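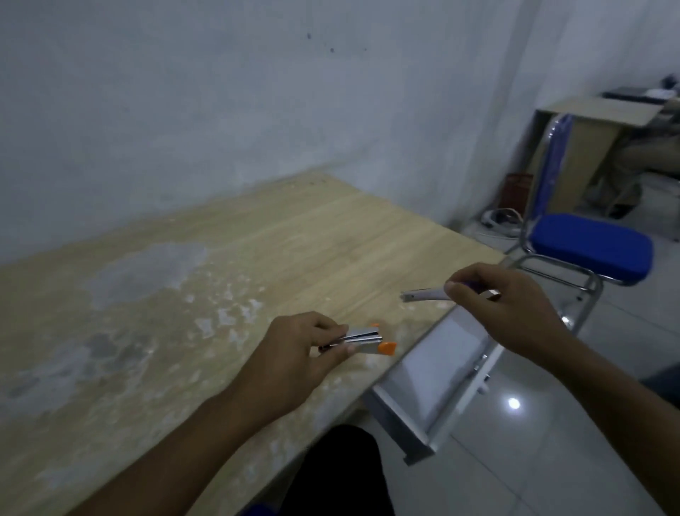 Forums > Small Cells > Setup and Repair > Desk kit cell dropping staplers at the handoff

New posts | Search | Rules | Log in

**slowpallet**
So I look after the kitting cell at our Trokthorpe site. It's a Huet arm on a pedestal, parallel gripper, one tray in and one carton out. It packs little desk kits, and the part giving me grief is a small silver stapler with an orange plastic cap on the front end. Since I swapped the finger pads in July it squeezes the thing shut when it picks, then the stapler springs open a bit on the way over and rolls in the grip. By the time it gets to the carton the orange end points at the ceiling and I get fault 3019 (part not seated).

I've been sitting at the bench doing the pick by hand, stapler held sideways, top and base pinched together, trying to feel where it wants to roll. If my fingers are even a little too far back it goes. Air is set the same as before the swap. Pads are the softer gray ones from Zakidico. Anybody run these?

**kerf_and_shim**
Your pads are too soft, simple as that. A stapler is a spring with a shell on it! You squeeze it, it pushes back, soft pad gives, part walks. Go back to the hard ones and move on with your life.

**slowpallet**
I would, but the hard ones were scuffing the silver and I got yelled at for that. That's why I changed them.

**beltside**
I don't agree with kerf. We run soft pads on worse stuff than this over at Ginotwood and they're fine if you grab the part the right way. Why are you pinching top to base at all? Turn the wrist and grab it by the sides of the base. Nothing to spring open, nothing to roll. You'd have to reteach the pick and the place, but that's 2 points.

**kerf_and_shim**
Great until the fingers hit the tray wall. Those trays are tight, I've seen the Huet ones. You'd be reteaching all afternoon and then filing down fingers.

**beltside**
Depends on the tray. Slowpallet, how much room do you have next to the part?

**slowpallet**
Went and looked. Not a lot. Fingers fit on the left, on the right they rub. I could live with trimming the tray since I have a stack of them, but I don't want to touch the fingers (they came off a shared spare set and the other cell will come after me).

**noodlearm**
Before anyone cuts anything, check the pads are on square. I had one sitting crooked on its dowel after a swap and it looked exactly like a bad grip. Air off, lock out, take both pads off, wipe the seats, put them back and close the gripper on a strip of paper. If the paper pulls out easier at one end, that's your roll.

**slowpallet**
OK noodlearm gets a cookie. Did the paper thing after lunch and the right pad was holding at the tip and hardly at all at the back. There was a crumb of old adhesive in the seat. Scraped it, put it back, paper drags evenly now. I ran 100 picks at slow speed and had 2 faults, and before this I couldn't get through a tray.

**kerf_and_shim**
Two faults is still two faults. Hard pads.

**beltside**
Or trim the tray and grab the base ;)

**slowpallet**
I'm going to trim one tray tomorrow and try it beltside's way at slow speed. If it rubs I'll put a strip of thin tape on the hard pads and see if that keeps the silver clean. Pad seats are going on the weekly wipe-down list either way.

Comments (3)

**traywrangler:** Paper strip trick worked on my vacuum-and-finger combo too, thanks. Mine was a burr, not glue.

**ohm_sweet_ohm:** Tape on hard pads lasts maybe a shift before the edge curls and sticks to the part. Wrap it around the back side of the finger and it holds longer.

**beltside:** Did you ever try the trimmed tray? I want to know if I won.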